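Setting up a portable induction hob on a dining table

A single-ring induction hob is a practical stand-in when the main cooker is out of use, or when a kitchen has too little worktop. Most problems with them come from placement and from heating the pan too quickly. The steps below cover a table set-up with one ring, one wide pan and a small bottle of oil. They assume a coated pan with a pale interior and a wooden handle, as this type shows scorching early and tolerates heat badly.

What you need

One portable induction hob
One flat-based pan marked as suitable for induction
A bottle of cooking oil with a cap
A damp cloth and a dry cloth
A heatproof stand or trivet
A wall socket within reach of the hob's own cable

Step 1. Choose the position

Use a table that is level and does not rock. Place the hob towards the far side, with the control panel where the cook can reach it without passing a sleeve over the pan. Leave at least 8 cm clear on every side so that air can reach the fan. The intake is normally underneath, so do not put a cloth, mat or newspaper under the unit.

Marble and marble-patterned tops both take the weight without trouble. A laminate or film-covered top should not have a hot pan put down on it directly. Keep the trivet on the table before the hob is switched on.

Step 2. Check the supply

Plug straight into the wall. Extension reels must not be used coiled. Route the cable off the back of the table and along the wall, away from where anyone will walk. If other heating appliances share the circuit, switch them off first.

Step 3. Check the pan

Hold a fridge magnet against the base. It should grip firmly across the middle, not only at the rim. Peel off any paper label on the base or cooking surface. Wash the pan in warm soapy water, rinse it, and dry the base fully. Water trapped between pan and glass spits as it heats and leaves a ring of limescale.

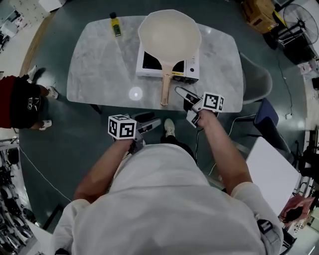

Set the pan centrally on the marked zone. A pan wider than the zone will heat mainly in the middle, and the outer part of the base will lag by a minute or more. Turn the handle so that it can be reached easily but will not be caught by someone passing. If the handle has to point towards the cook, stand close to the table and keep chairs pushed in.

Step 4. Season or oil the pan

For a new coated pan, put in a teaspoon of oil, spread it with kitchen paper, and heat on the lowest setting for 4 minutes. Switch off, let the pan cool on the ring, and wipe out the surplus. For ordinary use, add the oil before switching on. Cap the bottle and put it back beyond the hob, clear of the glass and the air vents.

Step 5. Heat in stages

Start at the lowest setting and raise it one level at a time. Induction heats the base far faster than a gas flame of similar size, and a coated pan left empty at full power can be damaged in well under two minutes. A light, even shimmer on the oil is enough for eggs or vegetables. Smoke means the setting is too high.

Step 6. Switch off and cool down

Turn the power off at the panel and leave the plug in until the fan stops. The glass will stay hot from contact with the pan. Wipe it with the damp cloth once cool, then dry it. Wind the cable loosely for storage.

Faults

Hob beeps and shuts off: the pan is not being detected. Centre it, or repeat the magnet test.
Power drops during cooking: the intake is blocked or the unit is overheating. Move it into clear space and wait 8 minutes.
Buzzing at high settings: normal with thin or layered bases. Reduce by one level.
Food browns only in the centre: the pan is too wide for the zone. Preheat for longer on a lower setting.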